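The Bag Round

I joined the robotics club at Stomside College because it was raining and the room had a heater. I'd like to say it was a love of engineering, but my mum reads these and she knows full well I once glued my own sleeve to a model bridge. So, the heater. By May I was somehow one of the two people in charge of teaching a pair of robot arms to pack a school bag, and I was dreaming about zips.

The competition was called the Hollon Cup. Eighteen schools enter, you get the task in advance, and you have a term to teach your arms to do it. The year before it had been stacking cups, which everyone said was lovely and restful. Ours was the bag round. A bag goes on the table, other things go round it, and the arms have to open the bag, put the right thing in and close it again, inside 123 seconds, with no human touching anything. I can't do that in 123 seconds myself on a school morning, and I've got fingers.

We called our arms Lepik, both of them together, as if they were one person. It was the name on the box the first set of spare screws came in, and it stuck. "Lepik's in a mood," we'd say, when the left one went one way and the right one went off to think about something else. You teach them by steering them through the job by hand, over and over, and they learn from all the goes you've saved. My partner was very good at the steering. I was good at putting everything back afterwards, and I got quite proud of it (you'd be surprised how many ways there are to put down a pencil case).

I should say that my partner and I weren't speaking at this point. We'd fallen out over the zip. My partner thought we should go for the big zip on the main part of the bag, because it scored more, and I thought we should hold the bag down properly first and worry about points later. It had got quite heated. There'd been a remark about my sleeve. So for two whole weeks we passed notes across the bench like a divorced couple sorting out who gets the toaster, and Lepik sat between us learning goodness knows what.
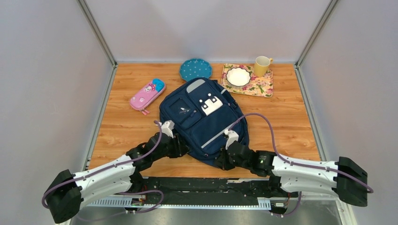
Robot arms don't know what a bag is, and I think that was what I couldn't get across in the notes. To you and me it's a bag, you grab it any old how. To Lepik it's a big floppy blue thing that's a different shape every single time. I'd sit there before each go with both grippers down on the lower part of the bag, one on either side, and everything else waiting behind: the pink pencil case lying at a slant, the spotty teal plate, the flowery tray with the bowl and the yellow mug on it. The pencil case was the only thing that was supposed to go in. The rest was there to tempt us. I'd got fond of that mug, stuck out at the corner of its tray, and I used to look at it while I was waiting for my partner to finish writing me something rude.

Then came the day of the long note. It was a whole side of paper, folded very small, and I thought, well, this is it, I'm being thrown out of the partnership and I'll have to join chess. I unfolded it under the bench. It said that my partner had gone through all our saved goes the night before, every one, and sorted them into piles. The ones where we'd gone straight for the zip had worked now and then. The ones where I'd nagged and nagged until both arms were holding on first had worked far more often. At the bottom, in tiny writing, it said "sorry about the sleeve".

I wrote back "sorry I called you a zip maniac" and slid it over, and that was that, we were talking again. We talked so much that we forgot to save the next three goes and had to do them all over again!

We needed 80 good ones before Lepik could try it alone. We did them after lessons and before lessons and once through a fire drill, which got us a telling-off. I got faster at the putting-back. My partner got slower at the steering, on purpose, and it was so much better that I had to sit on my hands to stop myself saying so. One arm to hold, one arm to pull. Let the zip go slack round the bend. Don't go near the mug.

The final was at Prokport, in a sports hall that smelled of floor polish and other people's crisps. We were on second to last, so we had hours of watching everybody else. One team's arms packed the plate. Another team's arms did the whole thing perfectly, and then opened the bag again and took the pencil case back out, very gently, and the entire hall groaned along with them.

When it was our turn my partner pressed the button and then grabbed my sleeve (the same sleeve, I'd like it noted). Lepik reached in and held on. The zip went along nicely, stuck on the bend, and I stopped breathing, and then it went slack just as it had all those times after lessons, and carried on round. In went the pencil case. The right arm came back for the zip, missed it, had another little feel about and found it. It had closed all but the last bit when the buzzer went.

We came fourth. You have to close it completely for the top marks, and they're quite strict. My partner was sulking before we'd even got the arms unbolted, and didn't say a word on the coach until we were nearly back at Stomside. Then a note landed in my lap, folded very small. It said "next year we start with the bend".

I'd already written "agreed" before I'd got to the end of it.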